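Home Program Speakers Slides Venue Contact

Speaker notes – House rules for simulated pick-and-place
Heino Lill, Modach
Grovville, 06/03/2018

Opening

Say who I am and thank Josée Dhillon, who wrote most of the first draft of these rules with me. Say up front that they are working rules. They cover how we set up a simulated task, how we run it and how we write it up. They don't replace the safety rules for a real cell.

Background, keep it short. We started in August with a folder of 2389 runs from two teams. Each team had its own idea of what a success was. Josée went through them and had to drop 318, mostly runs with no scene settings saved. Another 159 had settings but no written task. Pause here, people usually want to write those numbers down.

Rule 1. Write down the whole scene

List every object within reach of the arm, including the ones the task doesn't use. Give the surface they rest on and what the arm is mounted on. Our old sheets had a line for "target" and a line for "goal" and that was all.

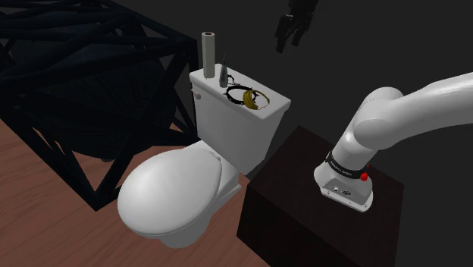 Items on the tank lid, with the arm mounted on the cabinet beside it.

Points to make with this slide:
- The banana lies on top of the headphones. If the sheet only says "banana, on tank," a second person will build a different task.
- The roll stands on end. Write the pose as well as the name.
- Odd surfaces are fine. A toilet tank is a narrow place to work, and the sheet should say so.
- Large structures count. The black lattice goes on the sheet even if the arm is never meant to go near it.

Ask if anyone keeps a scene sheet now. Last time at Abera it was three hands out of 28.

Rule 2. Name things so two people agree

Use the asset name from the library first, then a plain name in brackets. Plain names drift. At Tekell they had one object under four names, and the results couldn't be joined up until someone opened every file. Pick one name and keep it for the life of the test set.

If you can't tell what an object is from the view you have, say so on the sheet and look it up. Don't guess from the shape.

Rule 3. Check the close view before you sign off

Every setup gets checked from a wide view and a close one. In the close view, look for:
- parts that overlap
- anything thin, such as a wire or a spike
- how much of the view the gripper itself takes up

The yellow-gold piece and the spiked black ring on the next slide are good to talk through. They overlap against the white block, so the sheet needs an entry for each. The thin wavy wire between the tips of the gold piece is easy to miss from farther back.

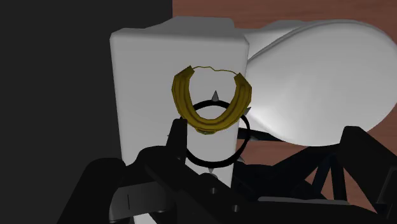 Rule 4. Decide what counts before the run

Write the pass condition first – one sentence, with the object, the end position and the time limit. No changes after the first run. If the condition is wrong, close the set, fix the sentence and start a new set with a new number.

Failed runs stay in the folder. So do runs somebody stopped by hand, marked as stopped.

Rule 5. Say it was simulated

Put it in the title or the first line of the report, and again in the caption of any chart. Do not mix simulated and real runs in one success rate.

Questions

Likely one: who checks the sheets? At Modach it is a person from the other team. Josée has the blank sheet and can send it out. Leave time for the Tekell people, they wanted to ask about naming.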